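**Stuvesport Residents' Forum › Allotments and Open Spaces › Water charges and the standpipe rota, Tomar Lane site**

**tomar_plot76** wrote:

Members will have received the letter from the Parish Office dated Aug 14, 2026, concerning the replacement of the fixed water charge with a metered one. I should be grateful to hear how other plot holders intend to respond. The letter states that the site used 2831 cubic metres last year and that the cost is to be divided by plot area. It does not state whether the leak by the lower gate was included in that reading.

**Stekelberg_Rd** wrote:

The leak was included. I asked at the counter and was told that the meter is read at the road, so everything after that point is charged to us. I do not consider this unreasonable. The pipe is ours under the lease and we were slow to report it.

**m_baptiste** wrote:

With respect to the previous poster, the lease says nothing of the kind. Clause 2 places the main supply with the landlord "up to and including the first standpipe". The lower gate is before the first standpipe. I have written to the Parish Office on this point and await a reply.

Myrtle Baptiste, Plot 12

**Stekelberg_Rd** wrote:

I stand corrected on the clause, although my copy has "up to the first standpipe" and no more. Are we working from the same lease? Mine was issued when I moved from the Edau site.

**m_baptiste** wrote:

Evidently we are not. Mine is the older form. I would ask all holders to check which wording they have before October, when the new charge takes effect.

**greenhouse_north** wrote:

Older wording here also, signed in 2000.

May I raise the rota? Under the present arrangement the upper plots have the hose in the morning and the lower plots in the evening. This suited everyone when the charge was fixed. Once it is metered by area, those who water by can will be paying for those who leave a sprinkler running. I would support a ban on sprinklers — hand-held hoses to remain permitted.

**tomar_plot76** wrote:

I cannot support a ban. Several holders are unable to carry cans, and a sprinkler on a timer may well use less than a hose held by someone in conversation. A limit on hours would be fairer.

## Timers and fittings

**greenhouse_north** wrote:

A limit on hours would be acceptable, provided that it is written into the site rules. Any timer should be fitted after the tap and removed before the frosts.

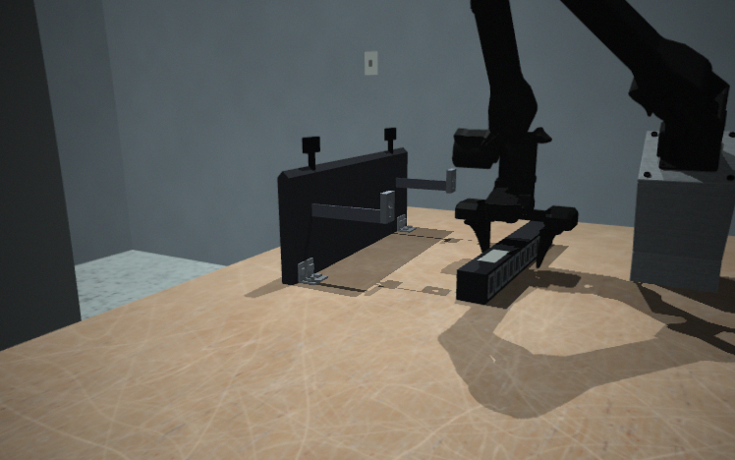
## Points to be put to the Parish Office

**m_baptiste** wrote:

I propose to send the following, unless there is objection:

- Which form of the lease applies to each plot.
- Whether the water lost at the lower gate will be deducted.
- Whether the charge may be paid in two parts.

**Stekelberg_Rd** wrote:

No objection to the first and third. On the second I would ask for the repair invoice before asking for a deduction. It will show the position of the break.

**m_baptiste** wrote:

Agreed. I shall amend the second point and send the letter.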